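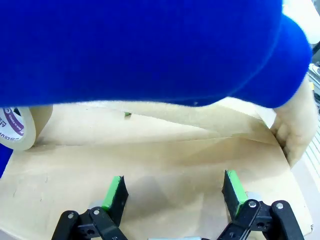
Narkholm Lawn Tennis Club

Narkholm Lawn Tennis Club is a members' tennis club in the village of Narkholm. It has 9 courts, a junior section that takes in children from the age of five, and 328 playing members, which makes it remarkably large for a village of its size. It is best known for the Peixoto Bowl, a cheerful and hard-fought doubles tournament held each May.

History

The club began on a single grass court behind the village school, marked out with a borrowed football line-marker and used only in summer. Players brought their own net. When the school needed the ground back, the club moved to a sloping field beside the Destden road, and the slope was levelled by the members themselves over two winters. The first courts there were grass, and two of them survive today as Courts 1 and 2, still cut and rolled by hand and still lovely to play on in a dry June.

Hard courts came later. The four beside the car park were the first to be built, followed by three more at the Destden end. Floodlights were added to the car park courts after a long argument with the parish over their height, and the evening league that grew up under them is now the busiest part of the club's week. Lights go off at 10 pm, even in the middle of a tie-break, and the score is carried over to the next meeting of the two pairs.

The Peixoto Bowl

The Peixoto Bowl is open to any pair in which at least one player is a member. Pairs are drawn into groups in the morning, with short sets played to four games, and the group winners go into a knockout after lunch. There are no seeds, so last year's winners can meet in the very first match, and they have done so more than once! Crowds of up to 400 have turned out for the final, filling the grass bank above Court 1 and spilling along the hedge.

The bowl itself is a shallow pewter dish, dented on one side. Winners keep it for a year and are expected to bring it back full of strawberries.

The most celebrated final was the one played in steady drizzle and moved from Court 1 to the hard courts at one set all. Sherif Abdel Rahman and his partner, who had lost the first set without winning a game, saved match points on the new surface and took the deciding set. Abdel Rahman went on to coach at the club, and his Saturday-style "king of the court" sessions, with everyone rotating after each rally, remain hugely popular with beginners and old hands alike.

Rivalry with Fomel

Narkholm's great rivals are Fomel, from the next valley. The two clubs play home and away every summer, with men's, women's and mixed pairs all counting towards one total. Fomel has artificial grass, on which the ball skids and stays low, and visiting Narkholm players have long complained about it. Fomel players say much the same about the bounce on Court 2. The away side is always given tea, and the quality of the cake is discussed almost as keenly as the tennis.

Juniors

Junior coaching follows the usual coloured-ball stages, starting with soft red balls on small courts and moving through orange and green to the full game. Older juniors may enter the evening league from the age of fourteen, and several have played in the final of the Bowl.

Clubhouse and colours

The clubhouse is a long, low building with a veranda facing Court 1. Club colours are bottle green and cream. Whites are asked for on the grass courts only.

See also

Fomel Tennis Club
Destden and District Evening League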